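第4章 手持ちグリッパーを選ぶ

前の章では、ロボットアームそのものを買うか借りるかという、お財布の痛い話を長々としてしまいました。お付き合いくださってありがとうございます。この章ではもう少し手に取りやすいもの、文字どおり手に持って使うグリッパーのキットを取り上げます。カタログを開くと各社がそれぞれに良いことを書いていて、初めて選ぶ方はたいてい途方に暮れてしまうのですが、どうかご安心ください。見るべきところは、思いのほか限られています。

題材にするのは、Prellska社の教材用キット「Mesteo」です。指の部品と取り付けブロック、ねじ一式、それに薄い説明書が2冊、ひとつの箱に収まって届きます。組み立ては午後のお茶の前に始めて、40分で終わりました(説明書を読まずに始めた最初の一回は、ここでは数えないことにさせてください)。学校向けには貸し出しの制度もあり、返却のときに指パッドだけを新品に替えてもらえます。パッドは消耗品ですから、見積もりを取るときには本体の値段ばかりでなく、交換部品が一年でいくらになるかも必ず聞いておきましょう。この点は章末の練習でもう一度扱います。

さて、グリッパーの良し悪しは、机の上で小さな家具や本を相手にしてみるとよくわかります。立方体の積み木ばかりつかんでいると、どの製品も優秀に見えてしまうのです。扉の取っ手は細く、つまみは丸く、本の背は平らで、しかも隣の本とくっついています。二本の指をどの角度から入れるか、手首をどこまでひねるか。そういう細かな迷いが、そのまま製品を見比べる物差しになってくれます。

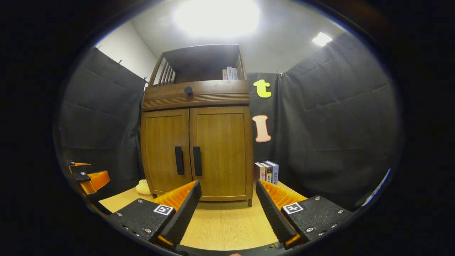
Marjorie Catterallの意見は少し違っていて、家具を相手にする前に、まず空の手で八百回は開け閉めしてみるべきだ、指の戻りが鈍くなる製品はそこで見分けがつくし、見た目の楽しい課題はそのあとでいくらでもできる、というのです。

なるほど、耳の痛い話です。わたしはつい楽しいほうから始めてしまう性分なので、草稿を読んだCatterallさんからこの一言が返ってきたときには、しばらく机の前で唸っておりました。そこで本書では折衷案をとり、4.1節で開閉の耐久を、4.2節で取っ手やつまみへの近づき方を、それぞれ分けて見ていくことにします。Inskip社の類似品との比較は4.3節です。あちらは3000回の開閉を保証の区切りにしていますが、保証の対象に指パッドが含まれるかどうかは、契約書の後ろのほうまで読まないとわかりません。

もうひとつ、位置合わせの目印のことも書いておきましょう。取り付けブロックの正面に白黒の四角いマーカーがある製品では、指の開き具合をカメラの映像から求められます。便利な仕組みですが、光の当たり方や汚れには気をつかいます。天井の照明を点けたときと消したときで、読み取りの結果を一度ずつ記録しておいてください。記録用紙はどんなものでもかまいません。わたしは方眼のノートを使っています。

この章を読むのに、難しい数学は要りません。第2章で出てきた「把持」と「可動域」という二つの言葉があやふやな方は、そこだけ読み返しておいてください。

4.1 開閉を繰り返してみる

最初に用意するのは、キット本体とノート、それから時計です。グリッパーを利き手に持ち、肘を机につけて、指をいちばん広く開いた状態から始めます。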